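# Self-levelling floor compound

Self-levelling compound (I'll just say "leveller" from here on, everybody on site does) is a runny cement or gypsum mix that you pour over a rough floor so that tiles, vinyl or wood can go down on something flat.

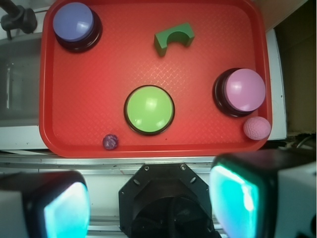 It's sold as a dry powder in bags, and you add clean water and beat it with a paddle until it pours like thick cream. I've been writing up building products for this wiki for years and I still get a small thrill watching a bucket of the stuff creep out across a floor!

## What it's for

Mostly old concrete. Slabs get dips, trowel ridges, patches where somebody chased in a pipe and filled it badly, and thin floor coverings show every bit of it. Leveller fills the low spots and feathers out at the edges. Some mixes will also go over timber boards, usually with a mesh or fibres to cope with the movement, but read the bag first, as plenty of them won't.

It isn't a cure for damp. If the slab is wet you need a membrane, and the maker will tell you whether it goes under or over the leveller (they don't all agree, which is maddening).

## Types

**Cement-based** leveller is the ordinary one and the one I reach for. It copes with most rooms and sets fairly hard.

**Gypsum-based** leveller shrinks less and is kinder over big areas, though it hates standing moisture, so I'd keep it out of wet rooms.

**Latex two-part** leveller comes as a bag of powder and a bottle of liquid. It bends a little and sticks well to old adhesive stains. It smells, too. Open a window.

The three products I've poured most are Zaltik, which is a plain cement mix, Fasterora, a quick-setting one, and the two-part kit from Jääskeläinen. Fasterora is lovely until you stop for a phone call. I lost half a bucket in a hallway one Friday and had to chip it out of the pail with a bolster, so now I mix it in small lots.

## Depth and coverage

Zaltik's bag gives a range of 3 to 8 mm in one pour. Deeper than that and you're meant to bulk it out with dry grit or go in two layers, priming in between. The Jääskeläinen kit is happier thin, and I wouldn't push it past 5 mm.

Working out how much to buy is just area times average depth, but the average is always worse than you think. Lay a long straight edge across the floor in several directions and measure the gaps before you order. The largest job I've had a hand in was the old packing shed at Jusunport, which swallowed 152 bags, and we'd ordered far fewer. The far corner had sunk and we hadn't checked it properly. Silly of us.

## Preparation

Most failures I've seen started here. Sweep, scrape, vacuum, then vacuum again. Paint, wax and loose old glue all have to come off. Bare concrete wants a primer, brushed well in, or the slab drinks the water out of the mix and you get pinholes and a dusty, weak surface.

Block up any gaps as well – door thresholds, pipe holes, the space under skirting. Leveller will find a hole the width of a pencil and vanish through it into the room below.

## Pouring

Measure the water. Too much gives a chalky top that scrapes off with a thumbnail, and too little leaves it stiff and lumpy. Start at the wall furthest from the door, pour in ribbons, and keep each bucket meeting the last while both are still wet. A spiked roller lets the air out. It's a two-person job in anything larger than a cupboard, one mixing and one pouring.

Despite the name it needs some help from a trowel or a gauge rake. It flattens itself, but it won't travel across a room.

## Drying

Walking on it and laying on it are different things. You can often walk on a cement mix the same day, while wood flooring may need to wait a good deal longer, and a cold room slows everything down. We poured the shed in October and the last bay took almost twice as long as the first. Keep draughts and strong sun off it for the first few hours or it may craze.

## See also

- Floor screed
- Damp-proof membrane
- Tile adhesive
- Feather-edge repair mortar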